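Planning an automation budget (small workshops)

From the Stultcombe shared equipment wiki. Last edited 5/18/24.

An automation budget is the list of everything a small shop has to pay for before a robot does useful work, plus what it costs to keep it working. I've written two of these for our site at Bustos, and I got the first one badly wrong, so this entry leans on my own mistakes!

Scope

Most people (me included) start with the arm, since that's the fun part. Start with the task instead. Write down what gets picked up, where it sits and where it has to go. Small handling jobs - pens, caps, anything thin and bunched together - need finer fingers than boxes do, and the gripper quote changes a lot once the supplier hears that.

Typical costs

The Fistton bench arm we looked at came with no gripper, no stand and no cables longer than the ones in the carton. We spent $682 on mounting parts alone. The Flendix gripper needed its own power supply and a spare set of fingertips, which added $61. I now put $1,000 aside for bits like these before I even ask for a quote, and so far I've used nearly all of it every time.

Floor space belongs in the plan too. Measure the table, then measure it again with the controller on it.

Demonstration time

If the robot will learn from people doing the job by hand, budget for those hours as well. Somebody has to sit at a bench and repeat the same motions, and that's paid work, plus storage for the recordings.

Timing

Our orders go in before July, when the Bustos budget closes. Ask for lead times in writing and get the gripper date separately from the arm date.

See also: Gripper selection; Spare parts; Bench layout
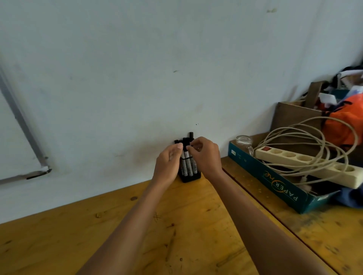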